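Chapter 4
Keeping a Small Game Alive: Saving, Loading, and Coming Back

By the time you reach this chapter you will have a game that starts, runs, and ends. If you have been following along with the exercises, it is probably the little tile-sliding game we began back in Chapter 2, with its cheerful beeps and its slightly crooked title screen. I am very fond of that title screen, and I hope you have left yours a bit crooked too. The trouble is that your game has no memory of anybody. Close the window, open it again, and the player who struggled all the way up to the ninth board is back at the first one, sliding the same tiles.

Saving sounds like a small chore, something to tack on during the last week before you show your work to friends. I thought so myself when I wrote Ledov, my first game that strangers played. It was a slow puzzle about mountain railways, and I left the save system until November, when everything else was done. The whole thing was 3,758 lines of code by then, and the facts I needed to save were scattered all over it: the train's position in one file, the weather in another, the player's coins tucked away inside the menu (please don't ask me why the menu). I ended up rewriting 1,262 of those lines to get them into a shape I could write to disk. It was a long winter, and I drank a great deal of tea.

So we will do it early, while your game is still small and friendly. The first half of the chapter is about deciding what to save, and we will spend more time on that than you may expect. A save file is a kind of letter from the game to its future self, and a letter can leave out plenty. Your tile game doesn't need to remember how far along an animation was, or which sound was playing. It does need the board, the number of moves, and whether the player has asked for the music to be off. People get very cross when the music comes back on!

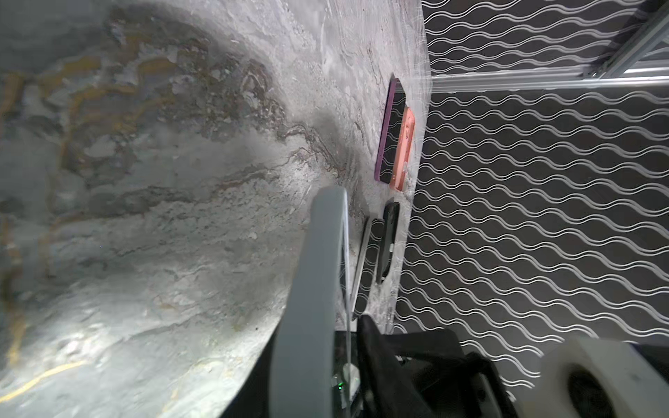

Figure 4.1. Flat, rectangular objects resembling phones or phone cases, beside a marble-patterned surface.

The second half deals with the file itself. We will write our saves as plain text first, so that you can open one up and read it with your own eyes, and I would encourage you to do that often. Change a number by hand, load the game, and see what happens. My old study partner Ayman Soliman used to hand in save files with a move count of minus 50, just to find out whose game would fall over, and mine always did. Section 4.5 shows how to check a file as it is loaded and fall back politely to a fresh start when something in it makes no sense.

We will also talk about versions. Suppose you add a second kind of tile next month, and a player turns up with a save made before that tile existed. One extra line at the top of the file, holding a version number, will spare you a lot of head-scratching, and you can add it in less time than it takes to boil an egg.

Before you start, make a copy of your project folder as it stood at the end of Chapter 3 and put it somewhere safe. You will also want the helper file from Section 3.6, the one that reads a line of text and splits it at the commas. If you skipped that section, go back for it now; I'll wait.

Words to watch for in this chapter: state, slot, autosave, default value, version number.

Warm-up 4.A
Play your own game for 20 moves, then stop and write down on paper everything you would need to tell a friend so that they could set up the same board and carry on from where you left off. Keep the list. We will turn it into code in Section 4.1.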